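Vendre une maison, ce n'est pas vendre un décor

Cela fait 19 ans que je fais visiter des maisons, d'abord chez Gallardo, puis dans ma petite agence, et s'il y a une chose que j'ai vue changer, c'est bien la place prise par la mise en valeur. Je ne dis pas cela pour jouer les nostalgiques (enfin, un peu quand même !). Quand j'ai débuté, les propriétaires rangeaient la cuisine, ouvraient les volets, et l'on partait visiter. Aujourd'hui, avant même de parler du prix, on me demande quel prestataire je recommande pour habiller le salon.

En avril, j'ai accompagné une cliente charmante, qui quittait une grande maison de famille pour se rapprocher de ses petits-enfants. Un devis de Skedetti l'attendait sur le buffet : location de meubles, tapis, luminaires, le tout pour trois mois. Elle était prête à signer. La toiture, elle, n'avait pas été regardée depuis bien longtemps, et c'est évidemment la première chose dont les acheteurs ont voulu parler.

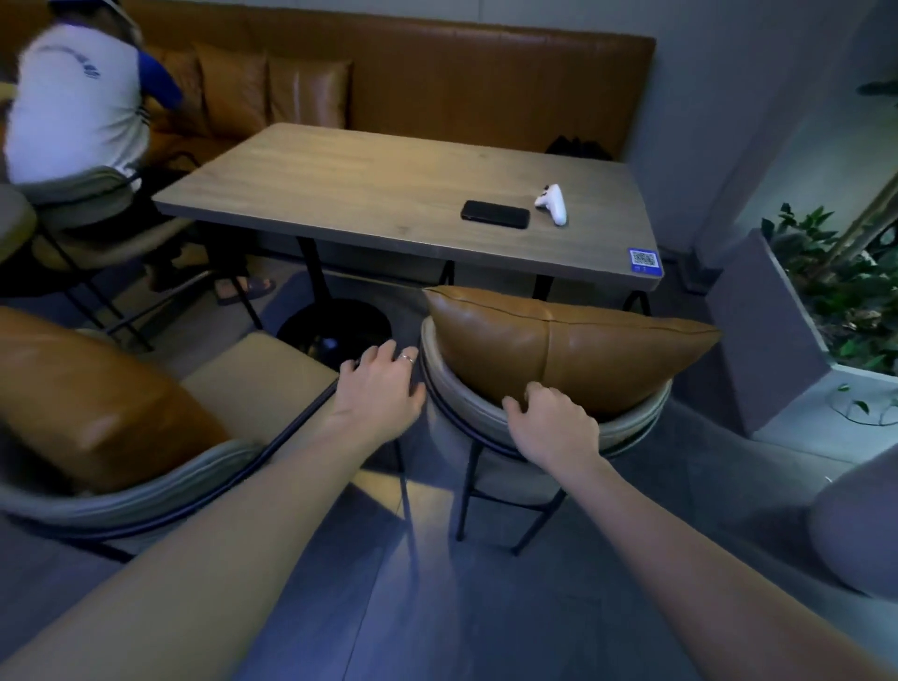
Ce que les acheteurs regardent vraiment

Mon confrère Facundo Saavedra, avec qui je me dispute sur ce sujet depuis des années et toujours avec plaisir, soutient que l'acheteur haut de gamme achète d'abord une émotion. Je veux bien le croire pour les dix premières minutes. Mais à la deuxième visite, le même acheteur revient avec son beau-frère, son mètre et ses questions - et là, les jolies chaises ne répondent à rien. Il veut savoir où passe l'évacuation, combien coûte le chauffage en hiver, si le voisin a le droit de surélever.

Je garde un souvenir très vif d'un couple qui avait eu le coup de foudre sur le portail Tultix. Ils avaient traversé la moitié du pays pour voir la maison, et ils sont restés tout le temps dans la chaufferie. Ils l'ont achetée, d'ailleurs, et ils m'envoient encore leurs vœux.

Je ne voudrais pas être injuste avec les gens du métier. Yanti Entili, qui a aménagé plusieurs de mes biens, travaille avec beaucoup de goût et de bon sens : elle enlève plus qu'elle n'apporte, elle déplace une table pour dégager un passage, et elle refuse les chantiers où l'on voudrait lui faire cacher une tache d'humidité derrière une armoire. Ce travail-là, je le paie volontiers.
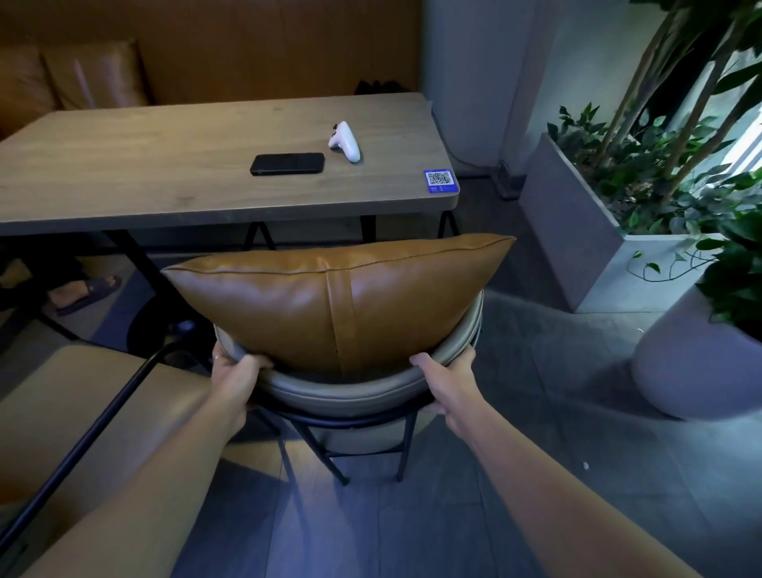

Où mettre son argent

Alors, que dire au vendeur qui dispose d'un budget et qui hésite ? Je lui conseille de commencer par le dossier. Les diagnostics à jour, les factures de travaux classées, les plans retrouvés au fond du placard, un mot du chauffagiste. C'est ingrat, cela ne se photographie pas, et je n'ai jamais vu une négociation mal se passer à cause d'un classeur bien tenu.

Ensuite viennent les petites réparations, celles que l'on ne voit plus à force de vivre avec : la poignée qui tourne dans le vide, le robinet du jardin, la porte qui frotte. Et s'il reste quelque chose, ma foi, faites venir quelqu'un comme Yanti pour une journée et suivez ses conseils.

Facundo me répondra que je prêche pour ma paroisse, et que ses annonces partent plus vite que les miennes. C'est parfois vrai. Nous en reparlerons devant un café, comme d'habitude, et je compte bien lui faire payer l'addition.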